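Datasets > Food and Home > cleltwood-breakfasts

Overview Files Changelog Discussions

# Cleltwood Breakfasts

A diary dataset of what 60 households in Cleltwood ate each morning in April, and we had such fun putting it together! Danai Chrysikopoulos wrote the diary form and I typed everything up (378 entries, spelling tidied, jokes left in).

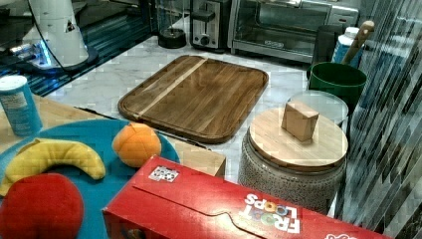

Plush fruit on a teal plate, with a box of Froot Loops.

## What's in it

- `meals.csv`: one row per breakfast, with household, date and foods
- `foods.csv`: 16 food groups, from porridge to leftovers

Six rows have no date. Children's entries are marked `c` in the `who` column, and they're a joy to read.

Corrections very welcome – open a discussion and tag Dionysis Drakos.

Updated May 26, 2025

We use cookies to remember your settings. Accept | Decline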